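Sorting by Kind: How Things Get Their Places

Sorting means putting things into groups. Each group has a rule, and the rule says what belongs in it. If the rule is "things with lids," a jar of jam goes in and a spoon stays out.

The rule comes first. People who start moving objects before they have chosen a rule usually have to move them again.

What is a property?

A property is something you can say about an object. Color is a property. So are shape, size, weight, and what the object is made of. What the object is for is a property too, and so is whether it can be eaten.

One object has many properties at the same time. A real tomato is red, round, soft, and food. A red ball is red and round, but it is not food. If your rule is "red and round," the tomato and the ball go together. If your rule is "food," they are separated. Both sorts are correct. They answer different questions.

Real food and play food

Play food is made to look like food. It has the color and shape of the real thing, but you cannot eat it. This makes it useful for practicing sorting, as it does not spoil and can stay on a table for a whole winter. It also sets a problem. Does a toy strawberry belong with fruit or with toys?

The answer depends on the rule. By appearance, it is a fruit. By use, it is a toy. A sorter has to say which one is meant before the first piece is moved.

Plates and bowls as containers

A group needs a place. On a table, the place can be a plate or a bowl. Colored ones work well, because the color becomes the name of the group: the green plate, the pink plate, the blue bowl. A bowl has high sides and holds round things that would roll. A plate is better for long things, such as a ketchup bottle lying on its side.

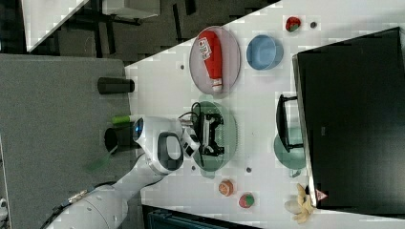 Ifeoma Idahosa asks whether an empty bowl still counts as a group. It does. A group with nothing in it is called an empty set. If the rule for the bowl is "blue fruit" and there is no blue fruit on the table, the bowl stays empty and the sorting is still finished.

Krešimir Petek has a different objection: ketchup is made from tomatoes, so the bottle should go with the fruit. In botany – the study of plants – a tomato is a fruit. In a kitchen, ketchup is a sauce. Once again the rule decides.

Objects that fit nowhere

Some objects do not match any group. There are three usual ways to deal with them.

Make a new group. This is best when several leftover objects share a property.

Make a group called "other." This is quick, but it should stay small. If "other" is the largest group, the rules need to be changed.

Leave the object where it is. An object that is outside the sort, such as a computer monitor on a table full of play fruit, does not have to be moved at all.

Sorting twice

After one sort, each group can be sorted again with a second rule. Fruit can be split into 2 smaller groups, red and not red. Some fruit is more than one color. A strawberry is red with a green top, so the rule has to say "mostly red" or it will cause arguments.

Try it

Take 19 small objects from a drawer. Ask an adult first, and leave out anything sharp.

Write down one rule on paper. Sort the objects by that rule into bowls or plates. Draw what is in each group.

Mix everything together, write a different rule, and sort again. Compare the two drawings. Look for objects that were in the same group both times, and list the properties they share.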